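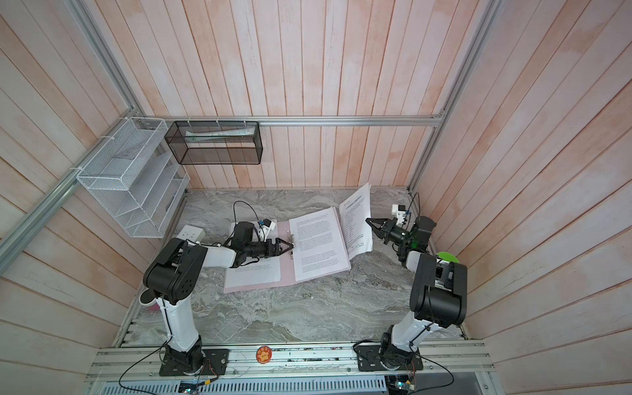 Keep the Binder

My office spent most of last December getting rid of its ring binders. We had shelves of them, bought over 18 years by people who mostly don't work here anymore, and the plan was to scan what mattered and recycle the rest. I was in favor of it. I have changed my mind, at least about some of them, and I think other small offices should stop and look before they do the same.

The case against binders is easy to make. They take up room. They don't stack well, because the spine is thicker than the open side. The rings go out of line if someone overfills them, and after that every page catches when you turn it. You can't search one. If it's in the other building, you can't read it. All of that is true, and for invoices, old leases and the minutes of meetings that settled nothing, scanning is the right answer. We scanned 400 pages of that kind of thing and I haven't opened one of the files.

The papers people use every day are a different matter. I mean the opening procedure, the phone list, the instructions for the alarm, the page that says which breaker runs the walk-in cooler. Those were in a binder by the back door. We moved them to a shared folder called Operations, inside another folder called Darard Street, and within a month people were calling me to ask for the alarm instructions. They knew where the folder was. They just didn't have a screen in front of them when the alarm was going off.

An open binder stays open. You put it on a table, find the page, and it lies there flat while you use your hands for something else. Two people can stand over it and argue about the same paragraph. With a tablet, the screen goes dark halfway through step four and you wake it up with your elbow.

Changing a page is simpler too. When the supplier for our shelving changed from Videtti to Kowalchuk, the new order sheet had to go in. Open the rings, take out the old sheet, put in the new one, close the rings. Anyone can do it. Updating the shared file meant finding out who had permission to edit it, and that was a man who had left in the spring. The old version is still in there with the word FINAL in its name.

I'll admit the weak point, and it's the loose sheet. Every binder has at least one page that was printed, never punched, and tucked in at the front or back. It curls, it slides out when you pick the thing up, and eventually it lives on the desk next to the binder it belongs to. A loose page is a lost page. The cure is a hole punch kept in the same spot as the binder, and it should be a decent one.

Gladys Mwakyusa, who ran the front desk before me, had a rule that no binder should hold more than 70 sheets. I used to think that was fussy. It forced her to throw something out whenever she put something in, and so what was left got read. She also bought them in loud colors. Nobody ever mistook the pink one for anything else, and new hires could be told "it's in the pink one" and find it the first time.

The color point is worth more than it sounds. Every file on a computer has the same icon. We pay Catitz for a storage plan with color tags, and I don't know anyone here who has set one.

So we kept 2 binders. One has the procedures and one has the emergency contacts, and each has a digital copy for backup. The rest went to recycling in January and I don't miss them. I do wish I had saved more of the empty ones, though. New binders cost more than I remembered, and the rings on the cheap ones don't close all the way.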